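Home | Notebook | Parts | Equipment | Archive

Bench notebook: gripper and camera budget, second pass

25 September 2021

Trying to get the equipment request into a shape that can be submitted. The April version asked for one complete cell from Valtora and was sent back as too large for a single line. Splitting it into arm, end effector, sensing and furniture, with the furniture struck out at once. The two white tables stay. The seam between them is a nuisance for calibration boards but not worth money.

1. End effector

Candidates are the Holub two-finger parallel and the Arano adaptive. Holub is cheaper and the spare pads are a stock item. Arano has more stroke and conforms better on round things, but the pads are bonded, so a worn pad means sending the finger back. Lead time quoted by Arano is 8 weeks. Holub has not given one in writing.

Stroke is the deciding number. Anything that has to take an apple across its width, and also close fully on the stem end of a pepper, rules out the short Holub. The long Holub is 200 over the short one on the current quote. Put the long one in the request.

Force control: wanted, not required. The plush toy does not care. The banana does. If the budget is cut, set a fixed low force and accept drops on the cucumber.

2. Object set

Keeping the set small and mixed so that both grippers can be scored on the same layout. Soft, rigid, curved, flat, and one item nested in another. The plate is the worst case for a parallel gripper, low rim on a flat table, and it should be scored separately so it does not swamp the rest. Apple stays in the metal bowl for the first round. Fingers need clearance between fruit and wall, and the fit is tight.

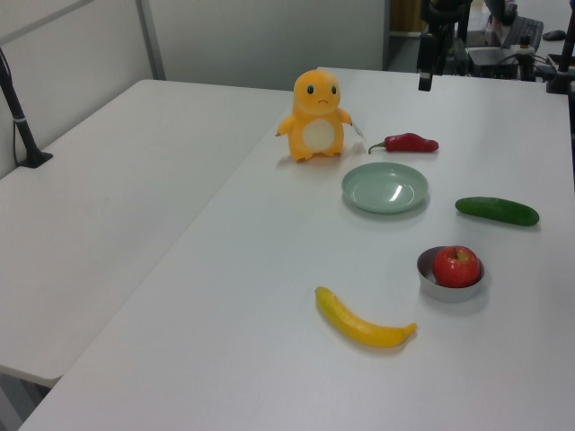

3. Sensing

Lighting is a bigger problem than resolution. Plate and apple both give a white highlight under the overheads, and the metal bowl will not be any kinder to a depth sensor. Before spending on a better depth unit, price a diffuser panel. Trernum lists one at 1097 with the mounting rail, which seems high for a sheet of plastic and some extrusion. Ask for the panel alone.

White objects on a white table are not in the set at present. They should be, if the depth unit is going to be justified on that basis. The pale green plate is the nearest thing to a low-contrast item. Add a white cup before the comparison.

Mounts: existing stands can be reused. Do not let the Valtora bundle put a second set in the quote again. Cable length needs measuring properly before ordering. The last order was done from the drawing and came up short.

4. Spares and consumables

- Finger pads, long Holub, two sets
- Up to 13 replacement tool-flange screws (the supplier pack is larger, check the price per pack)
- One spare sensor cable, locking connector
- Matte tape for the table seam
- Produce, charged to consumables and kept off the equipment line

Real fruit against plastic fruit was argued over again. Real fruit changes weight and skin over a week and makes the scores drift. Plastic is too light and too slick. No decision. For the quote comparison either will do, provided both grippers see the same pieces on the same day.

5. Open items

- Holub lead time in writing
- Arano price for pad replacement, including shipping both ways
- Trernum panel without rail
- Whether the arm service plan can move to next year's line
- Payload margin with long fingers plus the wrist camera. The Valtora sheet gives payload at the flange only, no offset curve. Get the curve before signing anything.

If only one line is approved, it should be the end effector. Sensing can limp along with the lights turned down.

Comments (3)

benchrat: The long fingers hit the near edge of a shallow bowl when coming in tilted. Check the approach angle before you rule out the Arano.

mk_cell2: Pad replacement on our Arano was slow. Order a second finger with it.

benchrat: Also the diffuser rail is the same profile as the old shelf stock. Look there before paying Trernum for it.

Contact the lab | © 2021 Workshop Notebook | Back to top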